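Billed by "revenue ton" on a shared container, am I getting hosed?

Small Importers Board > Ocean Freight > LCL

pinegrove_kat
OK so I'm pretty new to sending stuff by sea and I need somebody to check my thinking. I had 17 cartons come over from Chiang to Emness as LCL, meaning I'm sharing the container with strangers. Skirard did the booking. The quote was "per W/M" and I figured fine, whatever, weight. My stuff is light! It's soft goods. Then the invoice shows up and it says 8 revenue tons. My whole shipment doesn't weigh anywhere near 8 tons, I could practically lift it. Is this a typo or do I need to yell at someone?

rustyhatch
Not a typo. W/M means weight or measure, whichever comes out bigger. One cubic meter counts as one ton, one metric ton of actual weight counts as one ton, and you pay on the higher number. Light fluffy freight nearly always goes on measure. What's the cubic on your packing list?

pinegrove_kat
Packing list says 5 cubic meters and change. So even by that rule I'm paying for a lot more than I sent??

rustyhatch
OK, now that I'd ask about. Did the cartons go on pallets at origin?

dockside_mo
Pallets was my first thought too. They measure the outside of the whole thing, wood included, plus any carton that bulges. And if somebody put "do not stack" on it they may be charging you for the air on top.

pinegrove_kat
Just dug out the booking email and yes, "palletized at origin CFS." I never asked for that. I assumed cartons would go in as cartons. Ugh.

lowtide_len
Long post coming, I've been through this one more than once and I have opinions.

First thing, ask Skirard for the CFS measurement sheet. Don't ask for the invoice again, they'll just send you the same invoice. The sheet is what the warehouse wrote down when the freight came in the door, length by width by height for every piece. If there's no sheet, or it only has one total on it, you've got something to push on.

Second, go measure it yourself if it's still sitting at the warehouse. I had a load held at Bovanum last August and they let me in with a tape measure and it took maybe ten minutes. Measure to the widest point. Soft goods push the cartons out in the middle and they will absolutely use the bulge, so you should too or your number won't match theirs and you'll be arguing about nothing.
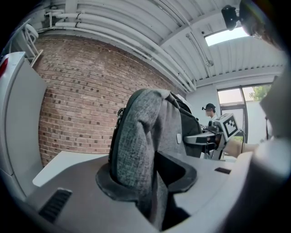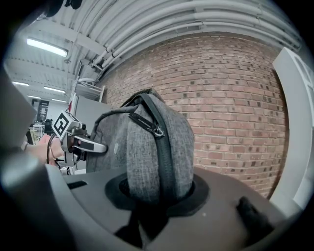

Third, look at how the rounding was done. Some outfits round every pallet up to the next whole cubic meter and then add them up, and some add first and round once. On a big load who cares, but on a little one like yours it can be a whole extra ton on the bill. It should say which in the terms on the quote, usually in the tiny print at the bottom.

And next time write "loose cartons, no palletizing" on the booking. Get them to confirm it back to you.

dockside_mo
I'd go the other way on that last bit. Loose cartons in a shared box get thrown around, and they get lost. I had 2 go missing out of a small lot and it cost me way more than the pallet space would have. I'd pay for the wood and just build it into my price.

lowtide_len
Depends what's in them. Glass, sure, palletize all day. Stuff you can sit on? No way.

dockside_mo
Missing is missing, doesn't matter if it's squishy.

rustyhatch
You're both kind of right, but she can't decide that until she sees the sheet. Kat, also check whether the destination charges are on the same W/M number. People look at the ocean freight and forget that the handling at Emness gets multiplied by it too. That's often the bigger half of the bill.

pinegrove_kat
Oh no. It is. I just looked, the handling line says 8 as well.

OK I've emailed Skirard and asked for the CFS sheet. They said "we will revert," which I guess is shipping for answer? The freight's already been picked up so I can't go measure the pallets, but I still have all the cartons here and can at least do those tonight.

lowtide_len
Do it, and take a photo with the tape in it. Did your trucker keep the pallets or did you?

pinegrove_kat
They're in my driveway. Going out with a flashlight now.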